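Nustik picking cell: fault report (draft 2)
Group: Ekow Abugri, Moataz Tazi, Teemu Leinonen 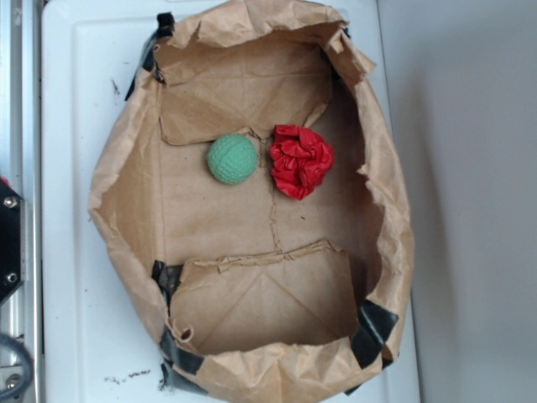
Fig. 1. Paper bin on the tray, green ball and red paper inside.

What went wrong. Gripper closed on the bin wall instead of the red paper, arm lifted, bin came up with it and the tape at one corner let go. Arm did not stop. Moataz hit the e-stop. No one hurt, he was standing outside the line but only just.

Log shows the force limit tripped at cycle 1844 but the controller was still in test mode, where a trip is only a warning. We had switched it over in January to tune the approach height and never switched back. Our fault, not the arms.

Second problem: ball and paper too close together. Segmentation merged them into one blob, so the grasp point was wrong before the arm even moved. Happened in 3 runs out of 815 on the old bin, we ignored it. Shouldnt have.

Changes so far
Test mode now times out at power off (Teemu).
Approach height raised. Slower descent.
Bin re-taped. Paper still creases a lot and the depth map doesn't like it.

Not done: proper guard on the open side. Rawiri Brunton has asked for it before we run unattended again. Waiting on 2 brackets from Gratwood.

Repeat test results to go in the appendix when we have them.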